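Pilloreo Community Help Desk
Ticket: Goats missing from CDT booster session after reader sync
Product: Pilloreo herd records, phone app and web
Hardware: Zelcombe stick reader, Bluetooth
Opened by: Sunita Pathak, Stiltholm Dairy Goats
Handled by: Bimla Goel
Status: Solved
Visibility: Public (customer agreed)

Original report

Hi Pilloreo folks! First off, I love this app. I moved over from a spiral notebook last year and I'm never going back. But I have a puzzle and I hope somebody over there likes puzzles too.

We gave CDT boosters this morning, the whole milking string plus the yearlings. 59 goats through the chute, every one of them scanned with the Zelcombe, and the reader beeped every time. I know it was 59 because my daughter was making pencil marks on the barn door and her marks match the doses we drew up. When I synced, the session in the app said 50. No error, no red banner, just a cheerful green check mark and 50 animals.

So nine goats have had their shot and the app thinks they haven't. Now it wants to remind me to do them again, and the yellow "overdue" badge is up on the herd page. I really don't want to vaccinate anybody twice.

What I tried already:
Synced again. Same result.
Turned the phone off and on.
Turned the reader off and on.
Moved closer to the house for better signal.

Phone is an Android, app updated last night. The reader still shows the session in its memory and I haven't cleared it. Help!

Sunita

Reply from Bimla Goel, 11:20 a.m.

Hi Sunita! We do like puzzles, and you gave us great clues. The pencil marks on the door are gold.

Please don't clear the reader. As long as the session is still in its memory we can pull it again as many times as we need to, so your records are safe for now. Please also hit "Snooze" on the overdue reminders so no one on the farm acts on them by mistake.

Could you check two things for me?

First, on the reader, open Memory, then Sessions, and tell me the number next to this morning's session. That's the count before Pilloreo ever touches it.

Second, in the app, open the session and tap the three dots, then "Export raw". Email the file to the ticket address.

If the reader says 59, the scans are fine and we're losing goats on the way in. If it says 50, then we look at the reader itself.

Bimla

Reply from Sunita Pathak, 12:05 p.m.

Reader says 59! So the Zelcombe is innocent. I had been giving it dirty looks all through breakfast.

Raw file is on its way. I opened it first because I couldn't help myself. It's all long numbers, but I can see it's longer than 50 lines, so I think the missing goats are in there. That's exciting, right?

Also, for what it's worth, I went down the app list and wrote out who's missing. They're all yearlings. Not one milker is missing. Names are Biscuit, Fern, Little Fern, Pepper, Moth, Olive, Tansy, Juniper and Dot.

Sunita

Reply from Bimla Goel, 12:40 p.m.

Very exciting! Your file has 59 lines, no duplicates. So the phone got everything from the reader, and the app dropped nine at the matching step. That's where it looks at each long tag number and says "oh, that's Pepper."

I looked up Pepper in your herd. Her page shows two electronic tag numbers, one marked "Retired" and one marked "Current." The number in your raw file matches the retired one. Same for Moth and Dot, and I bet I'd find it on all nine.

Did you do any retagging recently? If so, tell me how it went, with as much detail as you can stand to type.

Bimla

Reply from Sunita Pathak, 1:15 p.m.

Oh my gosh, yes. In September we had a bunch of yearlings with sore ears from the first batch of button tags. They were set too tight, and that was my fault. Our vet at Chaturvedi looked at them and said to take out the bad ones and retag once the ears were healed.

So I sat down one evening and entered replacement tags in the app for 22 yearlings, thinking I'd get ahead of things. I was very proud of myself. Then when it came to the real job, the vet went ear by ear and said several of them looked perfectly good and there was no reason to put another hole in them. We left those alone.

And I'm betting I never went back and changed the app. There were nine we left alone, weren't there?

Sunita

Reply from Bimla Goel, 1:30 p.m.

I think you cracked it! Thirteen really got new tags and scan just fine. Nine kept their old tags, but Pilloreo believes those tags were retired, so when one shows up in a session it gets set aside. It should be telling you about that, and it isn't. Sessions with set-aside tags are supposed to show an orange line that says "Unmatched tags, tap to review." I don't see it on my test phone either when I load your file, so that part is on us. I've written it up for the app team with your file attached (farm name removed).

Before we fix anything, one safety question. Is there any chance a removed tag got reused in another goat? I'd hate to put Olive's booster on someone else.

Bimla

Reply from Sunita Pathak, 1:50 p.m.

No chance. The removed ones were cut, so they can't go back in anything. And I just walked out with the reader and scanned all nine in the pen. Every number matches what the app calls "Retired." Dot tried to eat the reader strap, so it took a while, but I'm certain.

Sunita

Reply from Bimla Goel, 2:10 p.m.

You're the best kind of person to have on a ticket. Let's fix it! Please use the website for this, because the phone app doesn't have the "Reinstate" button yet.

Step 1. Make a backup

Go to Herd, Settings, Backup, and press "Back up now." Wait for the message with the time on it.

Step 2. Put the old tags back

Open the first goat, go to Identification, find the tag marked "Retired," and choose "Reinstate." The site will ask what to do with the tag that's now marked "Current." Choose "Never applied." Please don't choose "Lost," which would start a replacement order. Do all nine this way.

Step 3. Check your unused tags

The nine numbers you just marked "Never applied" go back to your Spare Tags list. Compare them with the actual tags you have in the cabinet, so that next spring's kids get the right numbers.

Step 4. Sync again from the reader

Open the session on your phone and choose "Replace from reader." "Replace" overwrites the session with a fresh copy, and "Add" would give you a second one with the same date. We want Replace!

Bimla

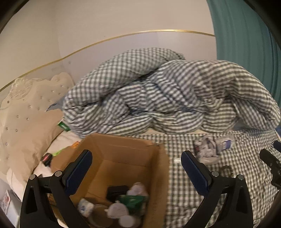 Reply from Sunita Pathak, 3:25 p.m.

Steps 1 and 2 done. I got stopped for a minute on Little Fern, because she and Fern are sisters and I had opened the wrong page, but I caught it before saving.

Step 3 was a good idea. All nine spare tags are in the cabinet, still on their strip, and the numbers match the list. I wrote "NOT USED YET" on the strip in marker.

Step 4... drumroll... 59! All of them! The yellow badge went away while I was looking at it and I whooped loud enough to start the dog off.

One leftover thing. The nine goats show the booster now, but the lot number field is blank on them. The other 50 have it.

Sunita

Reply from Bimla Goel, 3:40 p.m.

Hooray! And good eye on the lot numbers. You typed the lot number into the session on the phone, so it was stamped on the goats that were in there at the time. The late arrivals missed it.

On the website, open the session, tick "Select animals with blank lot," and press "Fill from session." Check the bottle against the number before you press Save. That should fill in the expiration date too.

Bimla

Reply from Sunita Pathak, 3:55 p.m.

Worked the first time. Lot and expiration are on everybody. I sent the finished sheet over to Chaturvedi for their file.

Can I put in a wish while I'm here? When I enter planned tags ahead of time, I'd love for the old one to stay live until I scan the new one in the ear. I was trying to be organized and it bit me. I can't be the only one who does paperwork the night before.

Sunita

Reply from Bimla Goel, 4:20 p.m.

You're not! We have 6 other requests along the same lines, and I've added yours with the whole story, since it shows so well what can go wrong. I'd call it "Planned tag" as a third choice next to Current and Retired, but the app team gets to name it.

Until then, if you need to enter tags early, put them in as spares and assign them chute-side. It's one extra tap per goat.

I'm marking this one solved. The missing orange line stays open as its own bug and you're on the list to hear when it's fixed. You can clear the reader memory now. Give Dot a scratch from me!

Bimla

Support notes

Cause: tags retired in the app ahead of a retagging that was not carried out on all animals. Scans of those tags were set aside at matching.
Bug filed: "Unmatched tags" line not shown after reader sync on Android.
Workaround: compare the reader's session count with the app's count after every sync, before clearing reader memory.
Related: lot number not applied to animals added by "Replace from reader." Sent to the app team with the same file.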